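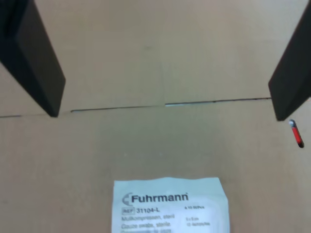
Equipment Planner, Automation (full time)
Wetport Medical Supply, Ilevbridge site
Posted 30 May 2025

Wetport packs and ships dressings, swabs, masks and other small sterile goods to clinics and care homes. We are looking for one person to plan, budget and buy the equipment for our automated picking project, Drenura. The job is based at Ilevbridge and reports to Ffion Foulkes, head of operations.

Drenura started in February with one bench cell. The company has now agreed to fund 3 more cells over the next two budget years, and until now the purchasing has been done by engineers between other tasks. That has worked for one cell. It will not work for four.

What you will do

You will own the equipment list for the project. At the moment this is a spreadsheet with 1073 lines, from robot arms down to cable clips. Some lines have no supplier, some have a price that is out of date, and a few are duplicates. Your first task is to clean it up and turn it into a budget that finance can sign off.

After that the work is a mix of the following:

Getting quotes for arms, grippers, spare fingers, mounting frames, power distribution and storage bins.
Comparing purchase against lease for the larger items, with service and calibration costs included.
Keeping a spare parts plan, including which parts we hold on site and which we order when needed.
Tracking lead times and telling the engineers early when a delivery will move a build date.
Buying test stock. The cells are tested with real products in their retail packaging, and small flat pouches get used up faster than anything else.
Booking floor space, power and network points with the site team before equipment arrives.

You will not be asked to program robots. You will be asked to stand next to one, watch what it is doing, and understand what the engineers mean when they say they need a different fingertip or a stiffer rail. A paper pouch and a plastic bin ask for different things from a gripper, and those differences end up as lines in your budget.
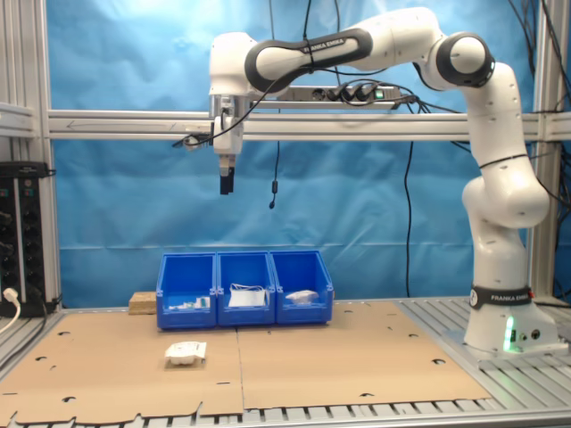 The arm is usually the part of a cell that people remember to budget for. The frame, the cabling, the power outlets, the electronics and the table surface are more often forgotten, and on the first cell they were added one at a time on separate orders. We want the next cells planned as complete sets, with one order schedule each and a written allowance for changes.

What we need from you

At least two years in purchasing, project planning or cost control, in any industry that buys technical equipment.
Good spreadsheet skills. You should be comfortable building a budget from scratch and explaining it to someone who has not seen it before.
Clear written English. Much of the job is email to suppliers.
Willingness to ask basic questions. Several of our best savings so far came from someone asking what a part was for.

Useful but not required: experience with lab or warehouse automation, import paperwork, or service contracts. If you have used Fankhauser, our ordering system, that will save you some time, but we will train you on it.

Hours and conditions

Full time, daytime hours, with one day a week from home once you have settled in. The bench area is on the ground floor, next to the planning office. There is some travel to suppliers, usually there and back in a day. Orders up to an agreed limit are yours to approve - anything above it goes to Ffion.

The post is permanent, with a probation period. We pay 100 percent of the cost of any purchasing certificate you take while you work here, including the exam fee.

How to apply

Send a resume and a short letter, 2 pages at most, to the operations office at Ilevbridge. In the letter, please describe one piece of equipment you bought or budgeted for, what it was expected to cost, and what it cost in the end. It does not have to be a success story.

Interviews take place on site and include a visit to the bench cell and a short budgeting exercise - bring a calculator if you like to use your own. Questions about the job can be sent to Ffion Foulkes at the same office.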